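The slow way out of a heap of clothes

I own too many clothes and I wear the same nine things. I'd known this for years in the way you know you should floss, and then in June I moved from a flat in Nernden with a walk-in cupboard to a flat in Pruslow with a rail and a chest of drawers, and it stopped being something I could put off. The removal firm charged by the box. My clothes alone filled so many that the man on the phone asked if I was running a shop!

So this is a piece about getting rid of clothes, which I thought would take a weekend and took the whole summer.

My first idea was to sell the lot. Everybody I know seems to be making holiday money from old jackets, so I put a batch on Utico, the resale app that half my street uses, and waited. The app is cheerful about it. It sends you little green ticks and tells you how many people have looked at your skirt. My best skirt had 203 looks and one offer, and the offer was less than the postage. A wool coat I'd loved went in an hour, so obviously I'd priced it wrong, and I sulked about that for longer than I'd like to admit.

What sells is plain stuff in good nick. Dark jeans go, and so do knitwear and proper boots. What doesn't sell is anything you bought for a wedding, anything with a slogan on it, and (this hurt) anything that cost a lot ten years ago. I had a silk dress I was sure would pay for a new kettle. It's still up there if you want it.

After a few weeks of answering messages about sleeve lengths at midnight I gave up on the app and went to the swap at Wolde. If you haven't been to a clothes swap, it's a church hall with rails in it. You hand over what you've brought, you get a token for each piece, and you can spend the tokens on whatever you like. The one at Wolde runs a few times a year and on a good day they get 500 pieces through the door before lunch. I went with two suitcases and came home with one and a half, which my sister thinks is very funny. But the half was good! I got a raincoat that fits, and linen trousers I've worn nearly every day since.

The swap also has rules, and the rules did me more good than the tokens. Nothing with holes. Nothing bobbled. Everything clean and pressed, or at least folded so it doesn't look as if you slept in it. Having to look each thing over before it went in the suitcase was a shock — I'd been keeping shirts with collars worn through to the lining, and cardigans I wouldn't have put on to take the bins out.

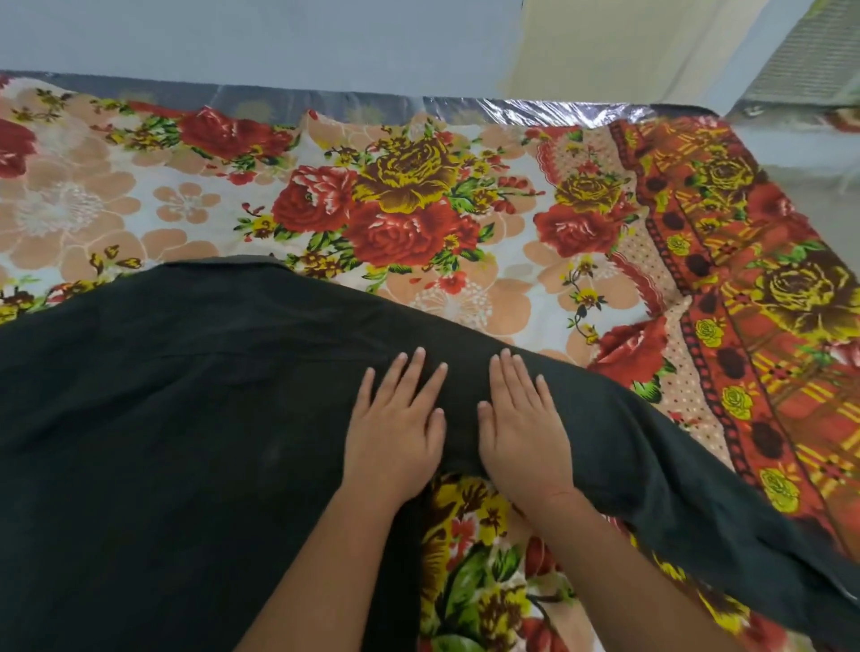 Can you donate clothes that are too worn to sell? Plenty of places will take them for rag if you bag them separately and write "rag" on the bag, but ring first, as some shops have no one to collect it.

I rang four. Two said yes straight away, one said only on weekdays, and one sent me to the textile bank behind the Pruslow swimming baths, where I've become a bit of a regular. The rag bag was the heaviest of the lot, and I carried it there on the bus.

In the end I made 874 from the app, all told, and spent a fair chunk of it on hangers and a decent clothes brush. The rail is about two-thirds full. The drawers shut. I've still got the bridesmaid's dress, and a jumper that belonged to my dad that isn't going anywhere, and a pair of gold shoes I can walk in for exactly the length of a taxi ride.

The next swap at Wolde is on September 7, 2025, doors at ten. Bring a bag with handles that can take the weight, and get there early if you're after coats.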